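Week 3 handout: Kitchen renovation costs and resale value

The claim you will meet most often is that a new kitchen pays for itself when the house is sold. Read it with care. The figure usually comes from firms that sell kitchens, and they get it by asking past customers what they think their homes are now worth.

The Melnychuk survey, on your reading list, is a fair sample. It reports that 62 per cent of owners "recovered their outlay". Check the method section. Owners who hadn't sold were counted along with those who had, and no one looked at what similar houses nearby went for with the old kitchen still in.

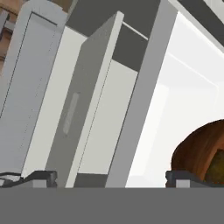 Praltetti does a bit better by using sale prices, but only for Clukberg, and only in a rising market. Prices there went up for everyone, including people who hadn't touched a cupboard door. The paper gives the whole rise to the kitchen.

Watch also for what is left out of the cost side:
- rent or meals out while the work is done
- interest on the loan
- repairs to flooring and wiring found along the way

In the Flurnenau case these came to up to $2000 per household and appear only in a footnote.

For the tutorial: read the Flurnenau footnotes, then rework table 3 with the extras added. Bring your working, including any guesses you had to make.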